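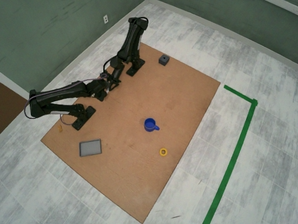 Zineb El Idrissi wants to know why anyone would pay for a rulebook when the arms come with a manual. Fair question, and the short answer is the manual tells you how to bolt the thing down and then goes quiet. Mine did. It has one page on working near the arms and half of that is a warranty notice.

So, Favby. It's a house-rules pack for two-arm tabletop setups. You get 21 rules in a PDF, a checker that runs against your sim, a blank log, and a one-page sheet to tape up by the bench. Made by a small outfit called Hollenstein. I've had it a month, paid for it myself, writing this between other stuff so forgive the state of it.

## What the rules are like

Short. Plain English. Best thing in the pack by a mile. Each rule is a sentence or two, then a line saying what the checker can test and what it can't. I wish more standards people wrote this way. I've sat through enough documents where you need three other documents to find out what "adequate clearance" means.

Some I've kept as written:

- One arm moves into the shared area at a time unless the task says both.
- Name the handover point before the first run. Write it down.
- Every cable gets traced through the full reach of the arm, not just the parked pose.
- Floor line goes down before power goes on. People stay behind it during a run.
- Anything on the board that isn't in the task gets listed or gets removed.

That cable one paid for itself. We'd only ever looked at our loops with the arms folded. A loop hanging off an elbow looks harmless until the elbow swings, and the pack makes you go joint by joint. Tedious. Did it anyway. Moved two clips.

The floor line rule I'd make stricter. Green tape down one side of the board is a start, but the elbow on our left arm goes out past the edge of the plywood, and tape on the far side does nothing for anybody standing over there. Favby says "mark the approach side." I've changed ours to mark every side you can walk up to, and measure from the furthest the elbow gets. Not from the base. Please not from the base.

And the listing rule sounds fussy. Mug, roll of tape, tray, all fine if they're in the task file. If the mug is somebody's coffee, off it comes. We argued over that for longer than I want to admit.

## The checker

Mixed. It reads the sim log and flags where a rule got broken. Setup took me an evening becuase the install notes assume you already have Girka, which I did, but an old version, and the error just says "scene not valid." No hint. Updated Girka, worked first time. That should be on page one and it's on page nine.

Once it's going it's quick. I ran 1000 runs of our two-arm handover overnight and got 902 clean, 222 flags spread over the rest. Most of those were the shared area rule. Grippers getting close together before the first arm had been told to wait. On the board you'd look at two grippers nearly touching and think, great, that's a handover. The checker wants to know who had permission to be there. Good habit to be forced into.

What I don't like - it treats every flag the same. A late log entry and two arms in the same space show up in the same red. You end up skimming, and skimming is how the bad one gets past you. I sorted mine by hand into stop, fix, and note. If Hollenstein adds one thing in the next version I hope it's that.

Also no way to say why you waived a rule. There's a tickbox. Tick, gone. A waiver with no reason and no name on it is worse than having no rule, in my book. We keep ours in a text file next to the log. Ugly but it's there.

## Close work

There's a second set of rules for bins and boxes and this is where I slowed down. Long thin parts mostly.

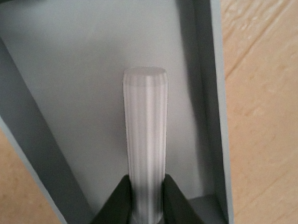
Does any of this stuff cover how the part is held, or just where the arm goes, came a comment from a reader on my last post. Bit of both, and the holding half is thin. There are three rules for it:

1. State where on the part the fingers should close.
2. State how far the far end of the part can swing.
3. Lift straight until the part is clear of the walls.

Number two is the one I'd never have written on my own. With a slender rod gripped down near one end, the fingers can be nowhere near a wall and the other end can still hit it. All our clearances used to be measured at the gripper. Now they're measured at whatever sticks out furthest. Takes longer to write a task, fine.

Rule three is good but the checker only tests the path of the wrist. If the rod tilts in the fingers it has no idea. The PDF does own up to this, in the "can't test" line, so credit for being straight with people. But then somebody has to look. We added our own rule: watch the gripper view for the first runs of any new part, and write down who watched.

Nothing about grip force beyond "set a limit." What limit? Says ask your arm supplier. Ok. Ours took a while to answer.

And leftover parts in the box. Not mentioned at all, which surprised me. A small block tucked in a corner by the fingers is a obstacle same as a wall is. I've written that in as rule 22 on our sheet.

## Compared to the other one

I tried the Jinex checklist last June. Longer, glossier, laminated cards. Nothing to run it against, though, so it turned into a thing people initialed without reading. Better on lockout and on who's allowed to hit reset. I still use that card. The rest is in a drawer.

If you've only got the one arm I'd probably get Jinex and skip this. Two arms sharing a board, Favby.

## Don't get confused

Neither of these makes you compliant with anything. Favby says so on the cover, good. If you're in a workplace with a proper safety person, the pack goes to them before it goes on the wall. And clean in sim means clean in sim. Your real board, your real floor, your own cables - walk it again with the sheet in your hand and the power off.

Scores, since people ask:

- Rules: very good
- Checker: ok, needs severity levels
- Install notes: poor
- Bench sheet: good, font too small, I reprinted it bigger
- Support: one email, answered next morning

Would buy again. Going to send Hollenstein my waiver file and see if they bite. Will update the post if they do.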